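Burnstead folding course promises wrinkle-free suits, for a fee

August 24, 2023

A Burnstead company says it can teach anyone to pack a suit so that it comes out of the bag ready to wear. The evidence so far is thin.

Tralus, which sells garment bags and closet fittings, opened sign-ups this week for a home course on folding jackets and dress pants. It costs $128 and runs to six lessons, most of them done on the customer's own bed. The company says 1000 people took a trial version in February and that "the great majority" were pleased. Asked how many had gone on to travel with a folded suit, it had no number to give.

The method itself will be familiar to anyone who has worked in a menswear store. The jacket is laid flat, the sleeves are brought across the front, one shoulder is turned inside out and tucked into the other, and the whole thing is folded once at the waist.
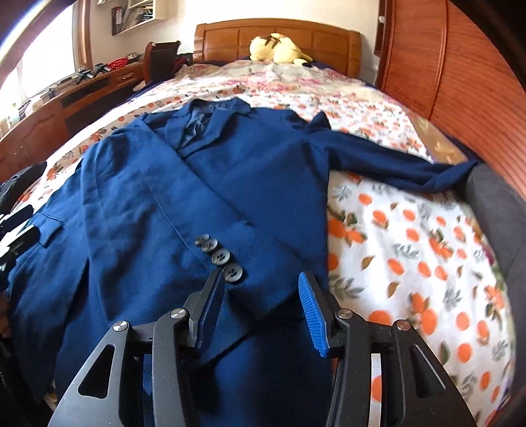 Does a folded jacket come out with fewer creases than one on a hanger?
Usually it doesn't. A careful fold may beat a careless one, but a jacket on a decent hanger has less pressing on it, and most will still want some steam after a trip.

Gwilliam, a dry cleaner with a counter on Grilton Street, offers to press a two-piece suit while the customer waits and says it has no plans to teach folding. It also doubts that a wool jacket left in a suitcase overnight will look pressed in the morning, however it went in.

Tralus hopes to reach almost 4000 customers in the course's first year. Refunds are available until the second lesson, before the jacket fold is taught.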